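The Robot Line in the Budget

Kaan Altıntaş has a spreadsheet with a tab called "Tomato." He runs planning for Ersoy, a company that cooks and packs meals for people too busy to do either, and last October his board told him to get a robot. They did not say which robot, or for what. They had been to a trade show.

The tab began with 15 lines. The arm was line one, and the arm was the easy part. You can get a price for an arm over lunch. Then came the gripper, the spare fingers, the mounting table, the fencing, the software seat, the other software seat that makes the first one talk to the gripper, and a training course in a town with one hotel.

"I thought I was buying a machine," Altıntaş told me. "I was buying a small department."
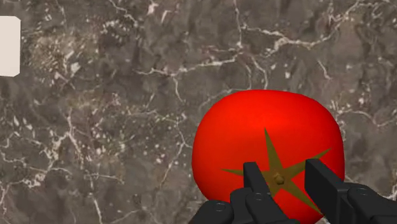

So before spending anything he could trip over, he spent a little on pretending. Ersoy hired Wetport, a simulation shop run by Ilgın Keskin out of two rooms above a dentist, to build a kitchen that exists only on a computer. No rent, no drains. Produce that never goes soft, which Altıntaş regards as the best news of his fiscal year.

Keskin's pitch is that mistakes should be made where they're cheap. A fumbled pickup in her kitchen costs a fraction of a cent in electricity. In Ersoy's it costs a tomato, a mop and a meeting. She quoted 14 weeks and took longer, and she'd like it noted that the client changed the counter.

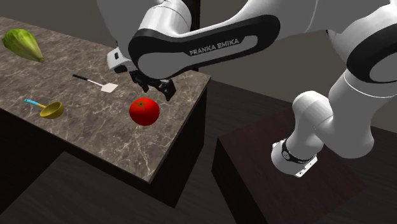
The counter matters more than you'd think. How far the arm has to reach decides which arm you need, and the next size up adds a digit to the quote. Move the base a little closer to the work and the digit may go away again. Altıntaş learned this after approving a floor plan, which he now calls the draft.

Two suppliers were still in the running when I visited. Jumholm leases, with a service plan that covers nearly everything that never breaks. Sekico sells outright and will throw in training if you sound hesitant on the phone. Hüsnü Akbulut, who signs the checks at Ersoy, has been practicing his hesitant voice.
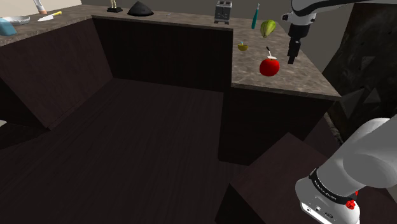 His own rule is to plan for 7 years and assume the robot will be dull for most of them. Budget for the person who looks after it. Budget for the day the kitchen changes its menu and somebody has to teach the thing about squash. If the numbers only work when nothing changes, wait a year and buy a better dishwasher.

The board meets again in October. The tab is up to line 31, and Akbulut has asked whether the dishwasher could have its own.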